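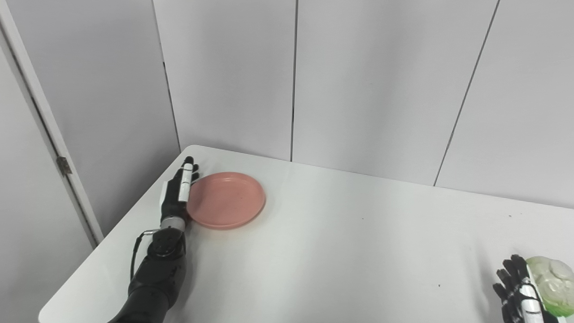
Rosa Geschirr und grünes Gemüse haben ein schwieriges Verhältnis, und diese Galerie ist ihm seit Jahren gewidmet. Angefangen hat es mit einem Abendessen, bei dem der Wirsing besser gekleidet war als die Gäste. Seither sammle ich hier Paarungen: Radicchio auf Senfgelb, Rote Bete auf allem, was sich danach nie wieder erholt hat, Rosenkohl in einer Suppentasse mit Goldrand, die meine Familie bis heute für zu schade hält. Die Reihe mit dem grünen Kopf und dem korallenfarbenen Teller steht im Verzeichnis unter Nummer 1168, und sie gehört zu den stilleren. Der Teller hat einen hochgezogenen Rand und eine flache, leicht gesprenkelte Mitte, also ungefähr das Gesicht, das man macht, wenn es schon wieder Kohl gibt.

Rosa und Grün - gegen den Kohl

Wer die alten Seiten kennt, weiß, wie die Galerie funktioniert. Ein Gemüse, ein Teller, ein Untergrund, ein paar Zeilen. Rezepte gibt es keine. Die Bitte um Rezepte erreicht mich trotzdem regelmäßig, meist im Dezember, wenn die Leute mit einem halben Rotkohl dastehen und Trost suchen. Ich verweise dann auf die Reihe »Halbe Köpfe«, die auch keinen bietet, aber immerhin Gesellschaft.

Zum Grundsätzlichen: Rosa ist auf dem Esstisch lange als Farbe für Nachtisch und Kindergeburtstage geführt worden. Im Haushaltswarenladen Gridham lag es jahrelang ganz unten, neben den Fonduegabeln. Dann kam die Mode der gedämpften Töne, und plötzlich hieß dasselbe Rosa Lachs, Koralle, Terrakotta hell oder, im Katalog von Vomelari, »Abendhaut«. Ich habe diesen Namen dreimal gelesen und kann seither von keinem Teller dieser Serie mehr essen.

Der Kohl hat es in dieser Hinsicht leichter. Er heißt Kohl. Er wird in keinem Katalog umbenannt, und wenn doch, dann merkt man es ihm nicht an. Ein ordentlicher Kopf ist außen dunkler als innen, sitzt fest auf seinem Strunk und hält im kühlen Keller länger durch als die meisten guten Vorsätze. Dafür nimmt er auf dem Teller erstaunlich viel Platz weg. Wer ihn im Ganzen auf einen flachen Teller setzt, sieht vom Teller nur noch den Rand, und genau deshalb liegen Teller und Gemüse in dieser Galerie häufig nebeneinander.

Die weiße Tischplatte verdient einen eigenen Satz. Weiß verzeiht nichts. Auf Holz verschwindet ein Krümel, auf Weiß wird er zum Ereignis. Ich habe früher vor jeder Aufnahme gewischt, bis mir auffiel, dass die gewischten Bilder wie Zahnarztwerbung wirkten. Inzwischen darf liegen bleiben, was liegt. 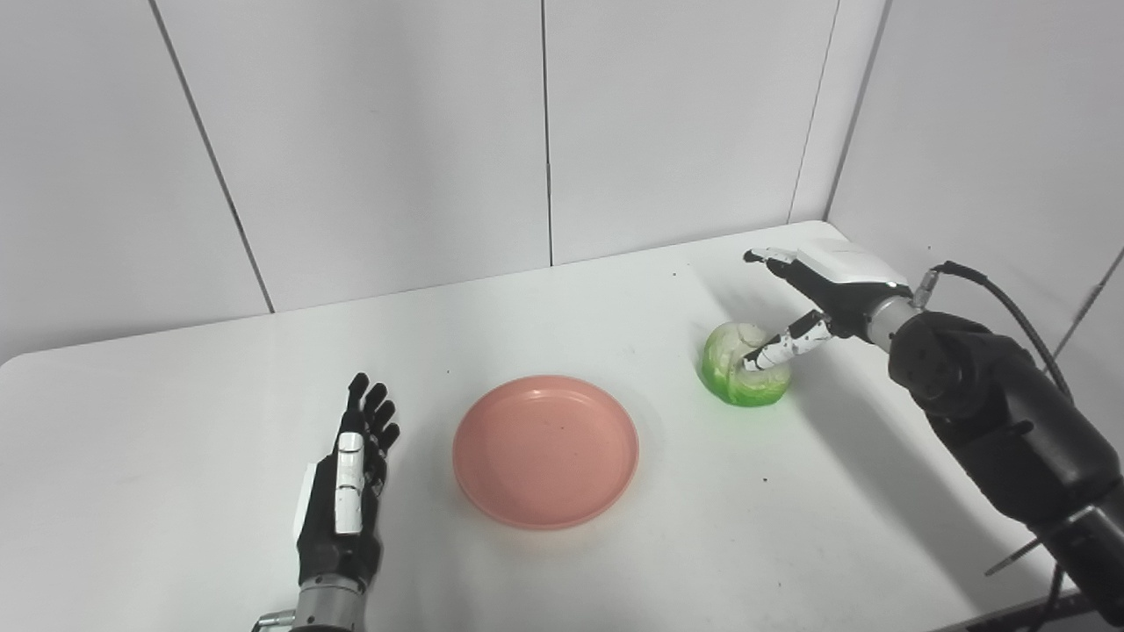
Eine Leserin schreibt zum Thema, sie halte Rosa für die einzige vernünftige Tellerfarbe überhaupt, weil darauf selbst gedünsteter Lauch noch nach Absicht aussehe. Weißes Geschirr sei etwas für Menschen mit Kantinenvergangenheit. Den Kohl würde sie allerdings roh und in feinen Streifen servieren, alles andere sei »Gewalt am Blatt«.

Ich habe Kantinenvergangenheit und nehme den Einwand zur Kenntnis. Beim Lauch gebe ich ihr recht.

Leerer Teller, Kopf schräg dahinter, kräftigeres Grün am unteren Ende. Es ist die Anordnung eines Paares, das sich auf dem Familienfest an zwei verschiedenen Enden des Sofas niedergelassen hat. Wer mag, kann nach den kleinen dunklen Punkten auf der Platte suchen. Ich habe sie nicht gezählt und rate allen davon ab, es geht einem hinterher nicht besser.

Ein Wort noch zum Abstand. In den Anfangsjahren der Galerie lag alles dicht beieinander, wie beim Wochenmarkt kurz vor Schluss. Meine Vorbilder waren die alten Stillleben, in denen der Hase über die Zitrone hängt und die Zitrone über den Tischrand. Dann bekam ich einen Gemüsekalender der Firma Visser geschenkt, in dem auf jedem Blatt ein einziges Gemüse lag, streng in der Mitte, und im Mai war ich so weit, dem Spargel einen Stuhl anzubieten. Irgendwo zwischen dem Hasen und dem Kalender liegt der richtige Abstand. Für Rosa und Grün darf er großzügig ausfallen, denn die beiden Farben rufen einander ohnehin quer über den Tisch zu.

Schwieriger ist die Form. Rund neben rund hat etwas Harmloses, man möchte sofort ein Messer dazulegen, damit überhaupt jemand widerspricht. Ich habe es bei Reihe 1021 mit Messer versucht (Blumenkohl, himmelblaue Platte). Seitdem gilt die Reihe unter den Stammgästen als die bedrohliche, und der Blumenkohl bekommt Beileidspost.

Die nächste Aufnahme ist die weiteste der drei. Links der Teller, rechts der Kopf, reichlich Weiß drumherum. 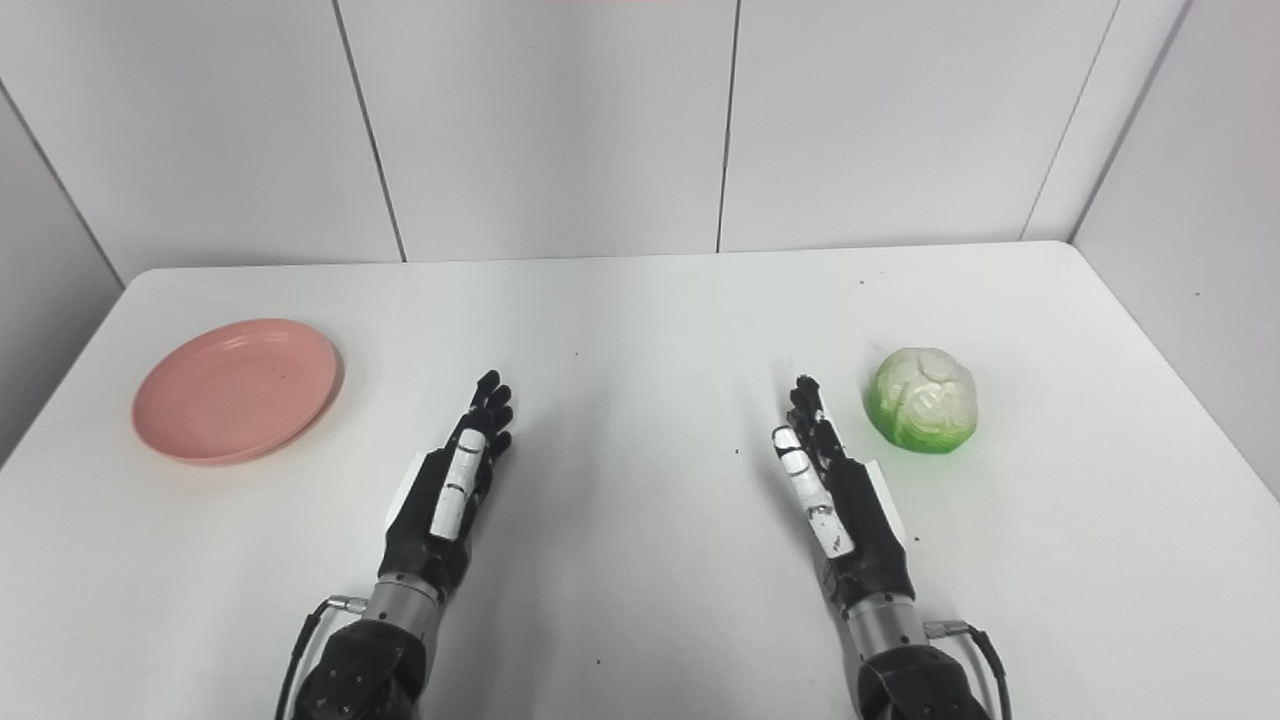
Iltness · Heft 9 · Seite 100

Oben helle Blätter mit zartgrünen Adern, unten ein Grün, das auch einem Gartenschlauch stehen würde. Auf dem Teller zeichnen sich feine Kreise ab, einer im anderen, und sie sind für mich das Beste daran. Man schaut hinein wie in eine Schallplatte, auf der bloß die Geräusche einer Küche am frühen Nachmittag sind.

Verstreut auf der Platte: ein paar dunkle Krümel, auch weit hinten beim Kohl. Bei Iltness wollte man sie wegretuschieren. Ich habe um ihr Leben verhandelt und dafür auf den Untertitel »Kopf und Teller, eine Annäherung« verzichtet. Beide Seiten sind damit gut gefahren.

Nachträge und Hinweise

Die Bestellnummer für Abzüge steht wie immer im Verzeichnis. Abzüge gibt es matt oder glänzend. Bei Rosa bitte matt, glänzend sieht es nach Kaugummi aus.

Vorschläge für neue Paarungen nehme ich gern entgegen, mit zwei Einschränkungen. Rote Bete bleibt bis auf Weiteres gesperrt, der Tischläufer war ein Erbstück. Und Avocado auf Schiefer ist kein Vorschlag, Avocado auf Schiefer ist ein Café.

In Vorbereitung ist eine Reihe mit Fenchel auf Mintgrün, bei der ich bisher vor allem den Fenchel suche. Er liegt irgendwo auf dem Teller, man riecht ihn deutlich. Als Untergrund kommt diesmal eine karierte Wachsdecke zum Einsatz, auf der Krümel endlich wieder Privatsache sind.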